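**Grollard table oil, clear matte - 1 quart can**

Penetrating oil for indoor wood tables, counters and benches. Sold by Tesura. Page updated Wednesday, May 20, 2026.
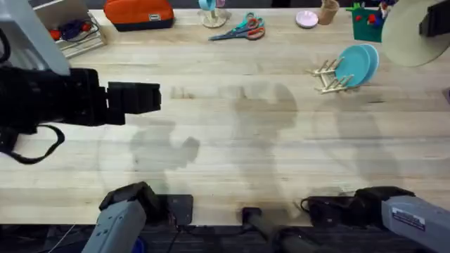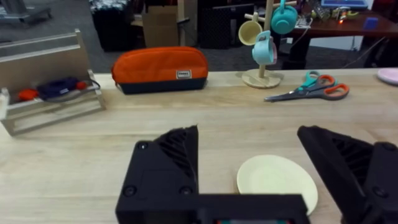 Grollard table oil soaks into bare or previously oiled wood and cures inside the surface layer. It leaves no film and does not peel. On light wood, such as the tabletop in both pictures, the clear matte grade deepens the grain slightly and adds a faint yellow cast that settles within a few weeks. Customers who want no color shift should order the white-toned grade, item 22-W.

### Coverage

One quart covers around 50 square feet on the first coat. Second coats use less oil. End grain takes up noticeably more - allow extra for butcher block and exposed plank ends.

### Application

1. Sand to 120 grit, then 150. Finer sanding closes the surface and reduces uptake.
2. Vacuum, then wipe with a dry cloth.
3. Stir the can. Do not shake.
4. Spread thinly with a lint-free pad, working along the grain.
5. After 11 minutes, wipe off all oil that remains on the surface.
6. Leave overnight before the second coat.

Full cure takes nine days at room temperature. Light use is possible after two. Keep water, plant pots and rubber feet off the surface until cure is complete.

### Compatibility

Suitable for oak, ash, beech, birch, maple and pine. Not suitable over varnish, lacquer or hard wax. Tables finished with Hoarau floor wax must be stripped first with Bestex cleaner, rinsed and left to dry.

### Safety

Rags wet with this oil can heat up and catch fire without a flame. Lay them flat outdoors to dry, or soak them in water and store in a closed metal can.

### Storage

Store above freezing. Shelf life is two years unopened. Once opened, press the lid down firmly and use within six months - a skin on top can be lifted off, but thickened oil should be discarded.

### Related items

- White-toned grade, item 22-W
- Bestex cleaner, concentrate
- Lint-free pads, pack of 50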